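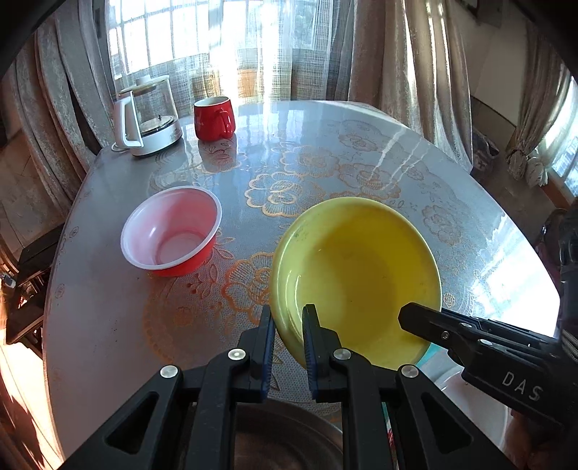
April | by Katherine Londoño

I finally gave in and bought the clear plastic tablecloth with the gold roses on it. You know the kind. My grandmother had one, my aunt Ruth has one, and I swore for years that I never would. Then I spilled beet soup on the good linen, and that was the end of the linen.

So now I'm a plastic tablecloth person, and I kind of love it! It has big roses and leaves in gold and orange with a lacy look to them, and when the morning sun comes through the sheers the whole table lights up. Sometimes it's so shiny I have to scoot my chair over to drink my coffee – still worth it. Crumbs come off with one swipe. Jam takes two.

The round table lives by the window with the little panes, and everything ends up on it. The glass kettle stays there pretty much full time (I like watching the water boil, I'm five years old), and so does my red mug. The yellow bowl is for whatever I'm snacking on. It's shallow, so it's terrible for soup and perfect for cherries. I also keep a stack of disposable bowls, white inside with red around the outside, left over from Deisy's birthday. I tell myself they're for guests. They're for nights when I don't want to do dishes.

A few things I've learned about the tablecloth, in case you're thinking of getting one. Unroll it the day before and let it lie flat, or you'll be fighting the creases all week. Don't put a hot pan straight on it (sorry, left side). Dish soap and warm water are plenty, and then dry it with an old T-shirt or you'll see every streak once the sun hits.

Next up is curtains. The heavy beige one on the right doesn't match the grey-beige one on the left, and Maribel brings it up every single time she comes over. I've been to Morais twice and came home both times with napkins.

Contact | © Katherine Londoño | Back to top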